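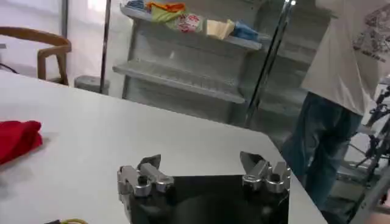 Learning to fold cloth from wrist camera views

May 13, 2022
By Aicha Fawzy and Karim Erraji

Our project asked whether a robot arm with a two-finger gripper can learn to fold a cloth when its main view comes from a camera at the wrist. We worked on it from September in the Salem lab.

Setup

The arm works over a white table. Its gripper has two metal fingers on a black plate, and both fingers stay in view of the wrist camera the whole time. Every run starts with the gripper open above the table. We used cloths in several colors, red among them. The control software was Tristus, with our own recording script on top.

Method

One of us moved the arm by hand control while the script saved the camera view and the joint positions. We kept 136 demonstrations. Failed grasps were thrown out, but slow ones were kept – in hindsight we should have trimmed the pauses. The policy takes one camera image and predicts the next 5 arm positions. We trained it for 2000 epochs and saved the version with the lowest validation error, which came at epoch 1176.

Results

The trained policy reached the cloth and closed on a corner in most test runs. Folding was weaker. The common failure was picking up two layers at once, and the second was letting go too early. Red cloth gave the best results against the white tabletop. Pale cloth gave the worst, and the fingers often closed short of the edge.

We also tried cropping the top of each image to remove the background. Grasping got a little steadier, but the arm lost track of the far side of the table, so we went back to the full view.

Next steps

We want to add a second, fixed camera and repeat the pale cloth tests under dimmer light. The Plastia fingertips we ordered did not arrive in time, so all results are with the metal tips.

Comments (3)

mwomthorpe
Did you try predicting more than 5 positions? Ours got smoother with longer chunks.

Karim Erraji
Only briefly. It was smoother but missed the corner more.

jl_88
Is the recording script shared anywhere?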